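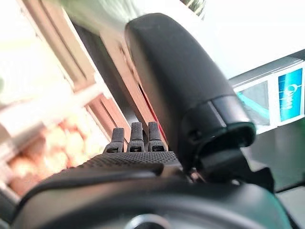
The hand in the Stimlow kitchen, with the thumb raised over the three fingers.

The thumb was the first part to go wrong. It stopped coming all the way down.

I was on the night desk at Nuvum then, which meant I sat in a room with a heater and watched hands. Zusport built the hands and Nuvum looked after them once they were in people's homes. I had 24 houses on my list. The one in Stimlow was a kitchen with big windows and an old woman who liked her cups put away before breakfast.

The fault came in as a number. The thumb was told to close and it closed, but it took longer than it had the night before. The log called this drift and said to keep using the unit. Drift was allowed up to 200, and this was 163 by my count on the second night. I wrote that down on paper. There was no box for it on the form.

She called the desk herself that week. She said the hand had held on to her.

I asked her what she meant. She said she had gone to take a cup from it and it had taken hold of her fingers along with the cup, and had stood there. It did not squeeze. It just did not let go. She had talked to it for a while and then she had pulled, and her ring had come off and gone under the cabinet.

"Does it hurt?" I said.

"No," she said. "It was like shaking hands with somebody who has forgotten you."

I told her to use the red button. She said the red button was on the arm's other side and she would have had to reach over it. I looked at the drawing of the kitchen and she was right. We had put it there ourselves, in December, when the installer wanted a short run of cable.

The rule was that a unit got pulled for an injury. A ring was not an injury. I asked the day desk to pull it anyway and the day desk sent me the maker's sheet. The thumb was good for 1,000 hours. This one had done 2,412. The reset had been logged as a replacement, so as far as the system knew it was a new thumb.

I read that line several times. Then I shut the arm down from my chair, which I was not supposed to do without a signature, and I called her back and told her it was off.

"It's still got the cup," she said.

"Can you leave it there?"

"I suppose I can drink out of a glass."

A man from Desjardins Repair drove out with a new thumb and a flashlight. He opened the old joint on her counter. The cord inside had worn flat where it went around the pin - it would pull shut but it had nothing left to pull open with. He moved the button too. It took him most of the morning, and he found the ring.

My report was four pages. I dated it 9/27/18 and put the button first and the thumb second. It came back with the order switched and the part about the reset taken out. I put it back in and sent it again.

After that I went through the other 23 houses. I did it at night, between calls, one thumb at a time. The heater ticked. In the sixth house I found another reset, and I picked up the phone, though it was past two, and listened to it ring.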